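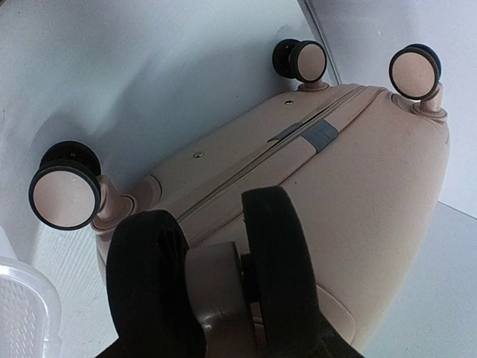
Margit Deák has been repairing luggage for 44 years, and she will tell you, over coffee she keeps forgetting to drink, that most people look at a suitcase from the wrong end. They fall for the color, and she can't blame them, pale shells being so pretty just now, but her own eye goes straight to the wheels, the black tread around each beige face and the stem where it meets the corner. Then she runs a thumb along the zipper, slowly, the whole way.

I brought her my old Dornero one afternoon in June, fairly sure it was finished (it had been to Inthanon and back with me, and sulked on every curb). She had it rolling again in 2 hours, and wouldn't hear of my buying a new one!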